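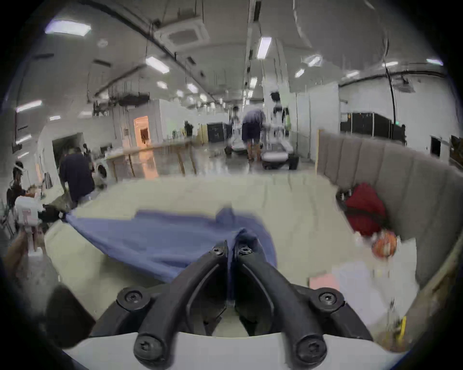
Shared floor rules, draft 2: comments please

flidley_ops
Posting the draft before Tuesday. Short version: every station gets a marked zone, people stay 6 feet back from any mobile base that's powered up, and props go back in the bin between takes. Tear it apart.

kstojanovic
Six feet from a powered base. Lovely. I'll tune the wheels by shouting at them.

rubberfinger
Seconding Krum. Half the job is bending over the thing while it's on. At Riltach the rule was one named person inside the line, stop button in hand, everybody else out. It fit on an index card.

J. Dumitrescu
And who reads the index card? I've been on floors with that rule. The named person goes for coffee and the name stays on the board. I'd keep the distance and write an exception for service work, with a sign-off.

kstojanovic
A sign-off to tighten a caster, Jasmina?

J. Dumitrescu
It's a signature. You have a pen.

bassi_night_shift
Can we talk about the hand-held gripper people? They walk backward with their eyes on a piece of cloth, right through everybody's zone. Draft says nothing about them.

rubberfinger
Gripper person here. We look up. Sometimes. Fair point on the zones, but the bin rule is no good for us. If I'm recording cloth on a cushion I want the ball and the bag left lying around it. A bare cushion teaches you bare cushions.

flidley_ops
OK, props can stay on the furniture, nothing on the floor. Headsets?

J. Dumitrescu
Anyone in a headset gets a spotter. I won't budge on that one.

kstojanovic
Agreed, annoyingly. But the draft is up to 18 pages with the appendices. Cut the Cosura glossary. We know what a wheel is.

flidley_ops
Glossary's gone. Service exception is in, pen required. Draft 3 goes up tonight — gripper people, send me your walking routes.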